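Filed under: Automation / Shop Floor / Threads

Print this | E-mail this | 27th February

1/ People keep asking whether machines can do chores yet. I'd like a narrower question. Can a two-finger gripper pick up a shallow tray, move it, and set it down level, when the tray is not exactly where it was last time?

2/ In a fixed cell, yes, and for decades. Bolt down the fixture, teach the points, run it all shift. The Darodia line I used to look after moved 400 trays between stops and never looked at one of them. Shift the fixture by a finger's width and it would close on air with complete confidence.

3/ A kitchen has no fixture. Neither does most of a small shop. Trays get left where someone's hand let go of them, and the next one has a different wall height.

4/ Low walls are the hard part. A tall bin gives the pads plenty of side to press on. A tray a few centimeters high gives you a strip. Come in too high and you pinch nothing, too low and the pads hit the table first.
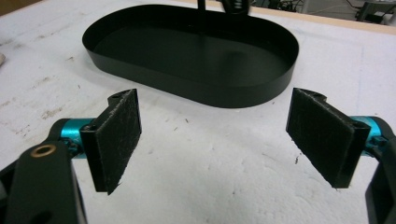 Ngan-ling Cheung
Process engineer, end-of-arm tooling

5/ Black tray, rounded ends, white tabletop. Lengthwise it is more than I would want to span, so the choice is across the short axis or one pad inside and one outside on a wall. I prefer the wall. Less opening needed, but now the whole tray hangs off one side and wants to rotate.

6/ Pad surface matters more than people budget for. Fuzzy facings are gentle on finishes and forgiving about alignment. They also wear at the edges and shed lint. Rubber holds better until it gets dusty, and then it holds worse.

7/ Matte black parts are their own problem. Depth sensors return holes. A soft reflection on the floor of a tray can read as an object, and I have watched a planner try to grasp one.

8/ Numbers, from my own bench notes on a Clokuvton arm with a learned policy: 435 attempts at tray pickup from random placements, 146 failures. Most of those were tilts past the limit I set — the tray came up, but anything in it would have slid to one end. Drops were the smaller share.

9/ For a demo video that is fine. For a sink full of dishes it is one bad lift in three. On the floor I would not sign off on it, and the maintenance lead would not let me.

10/ What does work today: one tray type, decent lighting, a clear approach, and someone nearby to reset. Under those conditions Mastico-style kitting stations are worth quoting. Ask the vendor for the failure count along with the cycle time.

11/ Still open for me: regrasping. A person who gets a poor hold shifts the fingers without putting the tray down. I have 4 policies on the bench and none of them does this on purpose.

12/ Wu asked for the pad wear data. Coming in a separate thread once I have cleaned up the spreadsheet.

146 shares | 4 comments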